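Wudell Bamboo Cutting Board with Juice Groove

Item no. 514
Sold by Geraghty Kitchen Supply

The Wudell board is a rectangular bamboo board for daily kitchen work. It is made to stay out on the counter, next to the toaster and the canisters, and it is light enough to lift with one hand when you need to carry chopped food to the stove.

The corners are rounded. A groove is carved around the whole perimeter to catch juice from tomatoes, melon or a roast. The color is a warm honey brown with a visible striped grain. Bamboo varies, so the stripes on your board may be darker or lighter than the ones shown.
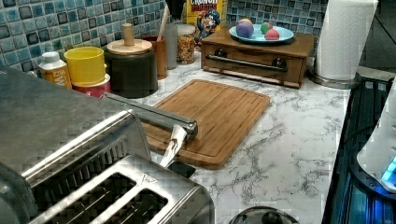
Care

Wash by hand with warm water and dish soap, then dry with a towel. Stand the board on its edge until it is fully dry. Do not put it in the dishwasher or leave it in the sink.

Rub with food-grade mineral oil before first use and once a month after that. Let the oil soak in for 8 hours and wipe off what is left. One bottle of Plirkov board oil (item no. 296, sold separately) is enough for a year of normal use.

Keep the board away from burners and hot pans. Do not set it over the toaster slots.

On stone counters

The board has no feet. On a smooth counter, put a damp dish towel under it before cutting. Lift the board to move it, and wipe up any liquid that gets underneath.

Shipping and returns

Ships in a flat carton, one board per carton. Unused boards may be returned within 30 days. Boards that split along the grain in the first year are replaced at no charge; send a photo of the split and your order number to Nuala Gallagher in customer service.

Restaurant and cooking school orders are handled separately. Ask for Ya-wen Yuen.

Page updated 4/26/25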